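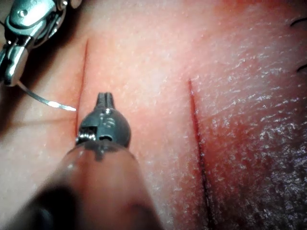

Photo: Detik Surgical Robotics Club. View from the instrument-side camera during suturing practice.

Second Throw
A student club is trying to automate one of the most repetitive motions in surgery. Most of the work is data.

The stitch is divided into 7 phases. The club's written protocol names them as approach, align, bite, drive, release, extract and hand over, and every recording is labeled with the phase boundaries before it can be used for anything. A student who drives the needle well but pauses in the wrong place produces a recording that is hard to segment. Those recordings are kept in a separate folder and used for testing.

The Detik Surgical Robotics Club works in a converted prep room at the end of the engineering building's ground floor. Its members are mostly undergraduates in mechanical engineering and computer science, with a smaller group from the pre-medical program. The club was formed to enter the Larora Challenge, an intercollegiate contest in automated suturing, and it has kept the contest's task as its main project: close a short straight incision with interrupted stitches, using two instruments, with as little human input as possible.

The task sounds narrow. In practice it involves gripping a curved needle, presenting it to tissue at close to a right angle, rotating it along its own arc and recovering it on the far side. A needle pushed in a straight line tears the entry hole. A needle held too near the tip cannot pass through far enough to be picked up. If it is held too near the tail, it rotates in the jaws under load, and the controller's estimate of the tip position is wrong for the rest of the stitch.

Needle pose is the main source of error in the club's logs. The arm encoders report joint angles, but the instruments are driven by cables, and cables stretch. Friction in the wrist also depends on the direction of the last movement. The result is a gap between the commanded tool position and the true one, and the gap changes over a session as the cables warm and settle. Members run a calibration routine at the start of each session and again whenever an instrument is swapped.

The larger correction comes from the camera. A network trained by the club estimates the position of the tip and the curve of the needle body, and the controller uses that estimate in place of the encoder value during approach and align. Reflections are a problem. Polished steel and moist tissue both produce small bright points, and early versions of the network often chose a highlight on the surface instead of the tip. The members dealt with this by recording under several lamp positions and by requiring the detected tip to lie on a plausible arc.

Demonstrations come from teleoperation. One student sits at the console and controls both instruments with hand grips while a second watches the recording software and calls out faults. Sessions are limited to 45 minutes, after which the error rate of most operators rises. The current training set contains 812 labeled stitches. Of these, 142 include a deliberate recovery, in which the operator starts from a poor grasp or a missed entry point and corrects it. The recoveries were added in April, after a review of failed autonomous runs showed that the policy had no useful behavior once it left the path of a clean stitch.

New members do not begin with needles. They first move rings between pegs, then pass a length of thread from one instrument to the other, then practice grasping on foam. The club requires 500 logged ring transfers before a student may record on tissue. The figure was chosen by an earlier group of members and has been argued over at most planning meetings since. Students with experience in video games tend to complete the transfers quickly and then slow down at the needle stage, where depth is difficult to judge and there is no force feedback at the grips. Operators learn to read force from the way the surface dents around the tip.

Incisions are cut by hand ahead of each session and are not meant to match. Variation in length, curvature and gap width is wanted in the data. Two cuts are usually made side by side so that a second operator can start without repositioning the work. Spacing matters, as tension from one closure will pull on its neighbor if the band between them is too narrow.

The software is divided into two parts. A low-level controller called Guerra handles joint limits, collision checks between the instruments and the maximum allowed speed near the surface. Above it, the learned policy, Drundus, proposes short sequences of motion. Guerra may reject any of them. The division was made for safety of the hardware, which is expensive to repair, but it has also made debugging easier. When a run stops, the log states which layer stopped it.

Results are mixed. Approach and align are reliable under the lamp positions used in training. Bite and drive succeed on most straight incisions and less often on curved ones. Extraction is the weak phase. The second instrument has to take hold of a tip that has only just emerged, and if it closes early it pushes the needle back. The club has tested a rule that delays closing until a fixed length of needle is visible. It reduced the failures and added several seconds to each stitch, and the contest is partly scored on time.

Knot tying is not yet attempted autonomously. Under the contest rules a team may hand control to a human operator for the knot at the cost of a points deduction, and the club intends to accept the deduction this year. A small subgroup is working on thread tracking, a separate problem: thread is thin, dark, deformable and frequently hidden behind the tools.

Remaining work before the contest includes relabeling the release phase, which two groups of annotators have been marking by different criteria, and replacing the wrist cables on the older of the two graspers. The spare has been ordered.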